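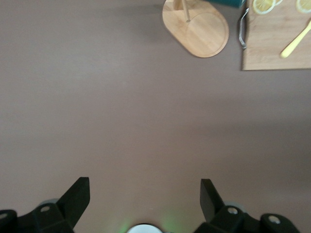

Naledi reckons the planner was never the problem and I should have looked at my timestamps in the first week. Fair call. I spent most of February rewriting the approach step because the arm kept stopping short of the yellow utensil on the cutting board, and I was sure the path search was giving up early.

So, what I did. The wrist camera feeds a little detector I trained on 293 labelled frames, the detector hands a grasp point to the planner, and the planner sends joint targets to the arm. Three programs, all chatting over the one message queue. Looks tidy on a whiteboard!

The trouble was lag. My detector was stamping each result when it finished, not when the frame came in, so the planner matched every grasp point to the wrong arm pose. Once I carried the original stamp through (2 lines of code, don't ask how long that took me) the targets landed where they should.

The other fix was colour. Lemon slices and a yellow handle look pretty similar to a cheap threshold, so I added a check on how long and thin the blob is - crude, but I like it.

I logged 227 planning calls after that and replayed them all offline. Ruan wants the replay tool cleaned up so the next group can use it. I still need to do the timeout handling, and the config file is a mess.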